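Nous utilisons des cookies pour mesurer l'audience. Accepter / Paramétrer / Continuer sans accepter

Le drap du dessus, cette frontière

Chez les Dewulf, on ne plaisante pas avec le bord du lit. Luuk borde serré, à l'ancienne, comme si la couette risquait de s'enfuir pendant la nuit. Sa compagne, Soledad Calloway, dort les pieds dehors. Ils sont ensemble depuis dix ans et n'ont toujours pas signé la paix.

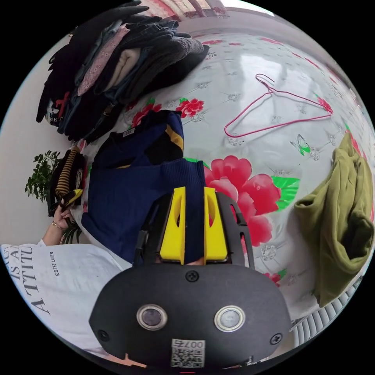 Une affaire de fleurs

Reste la question du motif. Le drap fleuri passait pour une faute de goût, le genre de chose que l'on hérite d'une tante et que l'on garde pour les invités peu appréciés. Le revoici, pivoines comprises, à des prix que la tante aurait jugés indécents.

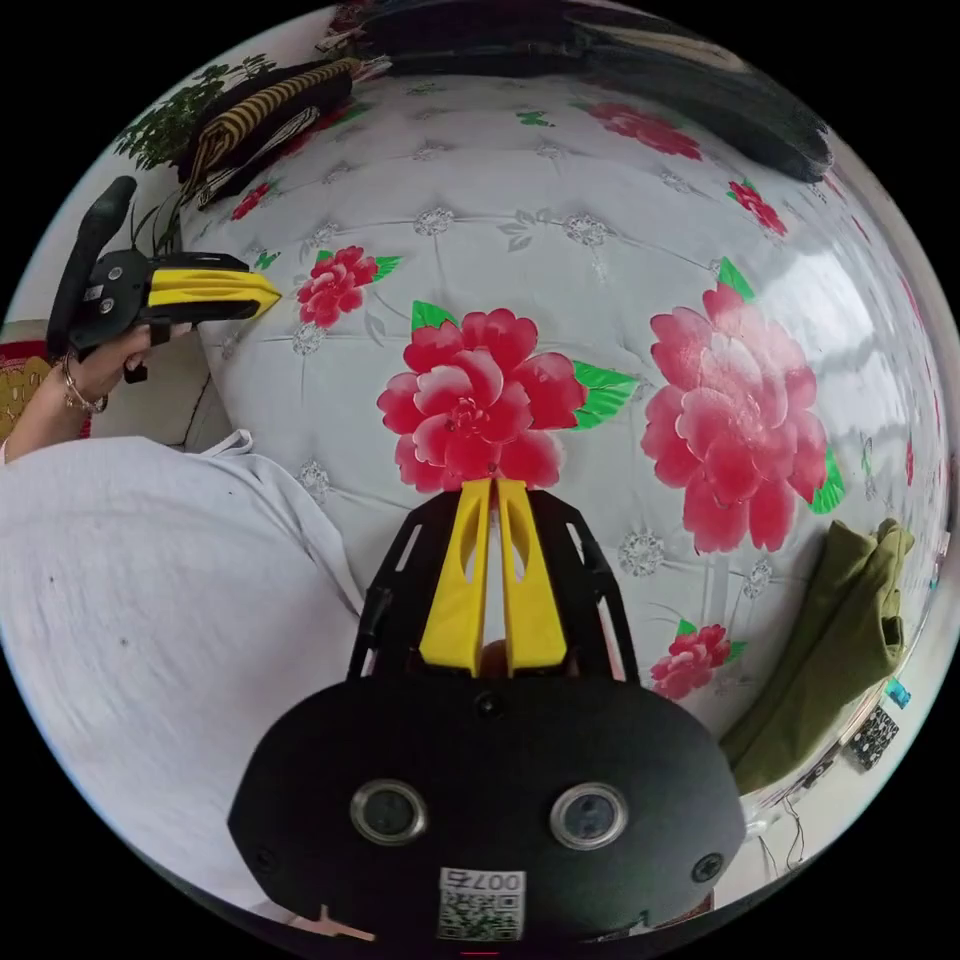 N° 21 | page 10

Frans Maes, qui vend du linge ancien à Sindach, observe ce retour avec une satisfaction de notaire. « Il y a 3 ans, je les donnais avec les torchons. » Son carnet de commandes est plein jusqu'en juillet, et il s'est mis à repasser lui-même, ce dont il se plaint beaucoup.

Luuk, lui, a fini par céder sur les fleurs. Il a obtenu en échange que l'on borde son côté. Soledad trouve l'accord raisonnable et débordera le reste dès qu'il dormira.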